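Drinking water for a small workshop, part two

The first part covered where our water comes from. The workshop at Stolside sits at the end of a long private branch line, and the pipe was laid for a dairy that closed before I moved in. It is oversized for what four people and a sink use. Water sits in it. On Monday mornings the first draw from the tap has been standing in the pipe since the previous week, and it tastes of it.

I said I would write up the storage side once I had a few months of notes. I started in May, so I have enough to say what changed and what did not.

The flow problem first. The branch holds nearly 300 liters between the road connection and our stop valve, going by the pipe diameter on the old drawing and the length I paced out. With normal use we do not replace that volume in a day. The standard advice is to flush, and flushing works, but at our tap it takes a long time. I tried running it into a rain barrel for the plants. The barrel fills long before the line has turned over.

Ratree Boonchu, who rents the bench next to mine, suggested a dead-simple change: put the tank refill on the same timer as the toilet cistern supply, so the line gets a slug of use early every morning. The timer is a Girine unit, the kind sold for garden drip lines. It opens for 30 minutes before anyone arrives. The taste on weekdays improved within the first week. Mondays are better but still not good, and I have gone back and forth on whether to run it on weekends too. The meter says it would cost little. I dislike paying to pour water down a drain, so for now it stays off.

Next, the filter. I had a Drarkska under-sink housing with a single carbon block. Carbon takes out chlorine and most of the taste. It also removes the thing that keeps bacteria down after the filter, so any water that sits downstream of it is less protected than before. This matters if you fill a jug and leave it on a shelf, and I was doing exactly that. The jug now goes in the fridge and gets emptied each evening. I wash it with dish soap and let it dry upside down overnight.

Bottled water is the fallback for days when the line is shut off. The county has been replacing valves along the road and gives us short notice, usually a paper tag on the door.
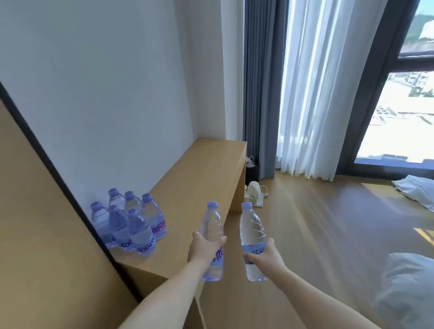
Small bottles, lavender caps.

Things I have settled on for the bottled stock:

Small bottles over large jugs. A large jug, once opened, has the same problem as my filter jug. A small bottle is opened and finished by one person.

Keep it out of the sun and away from solvents. Thin plastic lets some vapors through, and ours used to be stored under the shelf with the lacquer thinner. I moved everything to the hallway side. If you can smell the cabinet when you open the door, it is the wrong cabinet.

Rotate by date. I write the month on the shrink wrap with a marker and put new packs behind old ones. The date printed by the bottler has more to do with taste and packaging than with the water going bad, but rotating costs nothing.

Do not refill them for storage. They are hard to clean properly and the threads on the neck hold dirt.

The other piece of hardware is a 2 way valve block from Srour, fitted after the filter so I can isolate the sink without shutting off the rest of the building. It has a drain port on the low side. I should have bought it before the housing, as changing the carbon block used to mean putting a bucket under the cabinet and mopping afterward. Fit it with the arrow pointing in the direction of flow. Mine went in backward the first time and the handle was almost impossible to turn under pressure.

Open items. I want a proper sample taken at the tap after a long standing period, first draw and then again after the timer run. The lab in town only accepts samples before noon and wants them kept cold on the way, so it has to be a day when I have the van. I also need to find out what the old dairy branch is made of past the second bend. The drawing says copper, but the short piece I can see in the meter pit is painted over and I have not scraped it yet.

Part three will have the lab numbers, once I have them.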